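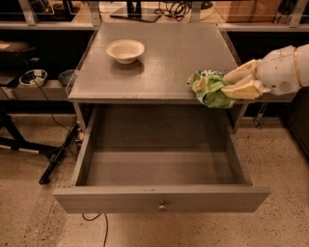

4.2 Does a closed drawer change what people eat?

The claim that food kept out of sight is eaten less often has become so familiar that it is now repeated in leaflets, magazine columns and even workplace guidance with no source attached. We went looking for the source. What we found was a small group of studies, most of them short, which measure different things and call them by the same name.

The most quoted is the Stamside household study. It followed 187 adults for 30 days and collected 1,858 diary entries on snacks eaten at home. Those who said they kept snacks in a drawer or cupboard reported eating fewer of them than those who kept them on a worktop or bedside table. The authors read this as an effect of storage. We are not persuaded. Nobody in the study was told where to keep anything. People who are already trying to eat less may well put their crisps away as part of the same effort, in which case the drawer is a sign of the intention and has done no work of its own.

There is also the matter of the diary. Entries were made in the evening, from memory, through the Kiltamex app. A packet on a table may be easier to remember at the end of the day than one eaten standing at a cupboard. If so, the visible snacks would be over-counted relative to the hidden ones even if both groups ate exactly the same amount. The Stamside report mentions recall in a single sentence and then moves on. No wrappers were collected, and shopping receipts were asked for but left out of the analysis.

Štefanec's later work in Lestside is more careful, and we give it more weight. Zuzana Štefanec assigned households to a storage place by lot, which deals with our first objection. It does not deal with the second, as the diary was the same one. She also found that the difference between groups shrank as the month went on. Her own reading is that people in the drawer group got used to opening the drawer. Ours is duller: both groups grew tired of the diary, and tired people write down less. The data as published cannot tell these two accounts apart, and a repeat in February, when the response rate was poorer still, did not help.

A further difficulty is what "out of sight" is taken to mean. In Stamside it covers a locked pantry, a biscuit tin and a bedside drawer that may stand open half the day. The questionnaire asked where food was kept and never asked whether the drawer was usually shut. Figure 3 shows the kind of furniture at issue, a grey bedside unit whose one drawer can be opened fully, so that whatever is in it is as plain to see as a bowl on the top.

Figure 3. Bedside unit with the drawer pulled out and a bowl on its top; a green snack bag is held just above the drawer floor. 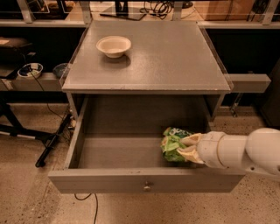

Coding such a drawer as "hidden storage" for a whole month seems to us a guess. The Morgan reanalysis tried to repair this by dropping every household with bedside storage, but that removed most of the drawer users along with the doubtful cases, and the result that remained rested on 8 homes. We would not draw a conclusion from that number in either direction, and it is odd to see it cited as support.

None of this shows that storage has no effect. It would be surprising if reaching for food and having to look for food were exactly alike. Our complaint is with the size of the effect usually quoted, which comes from Stamside alone and has been carried from one review to the next without its conditions. A fair test would assign storage by lot, record whether drawers are left open, and weigh what is bought and thrown away instead of asking people what they remember. Until such a test exists we have left storage out of the model in Section 5, and readers who prefer to include it can find the Stamside coding in the appendix.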